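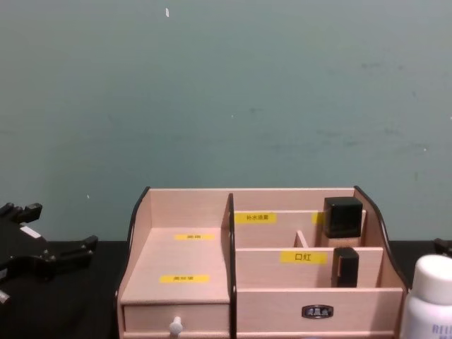

Ksawery Krajewska owns 56 lipsticks and can find any of them in the dark. I know this because she offered to prove it within five minutes of my arriving, and then did, coming back from the hallway with a brick red one that she had named in advance.

"It used to take me half the morning," she says. "I'd be late for the bus with one eye done. My whole makeup collection lived in a shoebox and two zip bags, and everything in the bags was sticky."

Krajewska runs evening workshops on small-space storage out of a rented room in Grastham, and the desktop organizer is the subject she gets asked about most. She is a big fan of the plain wooden kind: an open-topped box, a drawer with a round knob, a flat tray above it and stepped rows to one side. She likes that you can look straight down into it. She likes the curved sides too, and talks about them with real affection.

"A square box on a desk looks like office supplies," she says. "Give it a curve and you want to sit down in front of it. It's a small thing, but you use it every single day, so why shouldn't it be nice to look at?"

Then there are the labels, which is where she gets really excited. Little yellow ones, stuck right on the wood. One on the back divider says 补水喷雾, hydrating spray, and that is as grand as the system gets. You write down what goes there and you put it there.

"People laugh at me when I bring out the labels," she says. "They say, I know what a face mist looks like! Of course you do. The label is for the empty spot. You've got the bottle in your hand, you're in a hurry, and the box tells you where it goes."

Her friend and co-teacher Miłosz Bielecka, who had been making tea through most of this, disagreed from the kitchen. He thinks labels should come last, after a couple of weeks of living with the box. Krajewska labels on day one and moves them when she's wrong. They have clearly had this argument before and both seem to enjoy it.

"She re-labels constantly," Bielecka told me. "There's a drawer at home that has been cotton pads, hair ties, batteries and cotton pads again."

"And it's a great drawer," said Krajewska.

On where things should go, the two of them agree. Tall bottles at the back, short jars in front, so you never have to reach over something that tips. The tray is for whatever you use every morning. The drawer gets the flat and fiddly stuff – tweezers, sample packets, the spare sharpener – and it gets emptied completely once a month. Krajewska does hers on the last evening of the month with the radio on, and found a ring in there in February that she had given up on.

I asked about cleaning, as my own dressing table has a fine coat of powder on everything. She wipes bare wood with a barely damp cloth and dries it right away. For the corners of the compartments she uses an old blush brush, which is such a good idea that I went home and tried it that night. Leaky bottles get a jar lid underneath. Anything with oil in it stands on a folded square of kitchen paper, and she changes the paper when she notices it.

She also has strong feelings about size. Students tend to come in wanting the biggest organizer they can find, and she tries to talk them down a step.

"Leave yourself some table," she says. "You need somewhere to put your elbow! And your coffee. If the box takes over the whole desk, you'll end up doing your face in the bathroom again, and then the mascara stays in the bathroom, and off we go."

A dark tabletop helps, in her opinion. Pale wood stands out against it, and so does spilled powder, so you wipe it up. Bielecka has a white desk and claims to have no powder problem at all. Krajewska raised an eyebrow at that and passed me the cookies.

Before I left she had me empty my handbag onto the table, something she does to everyone in the first class. Three lip balms, all the same flavor. She put them in a row, thought for a moment, and wrote me a yellow label for each of them.

The next Grastham workshop is on 19 March 2026. Bring whatever you have been keeping your makeup in, even if it's a shoebox.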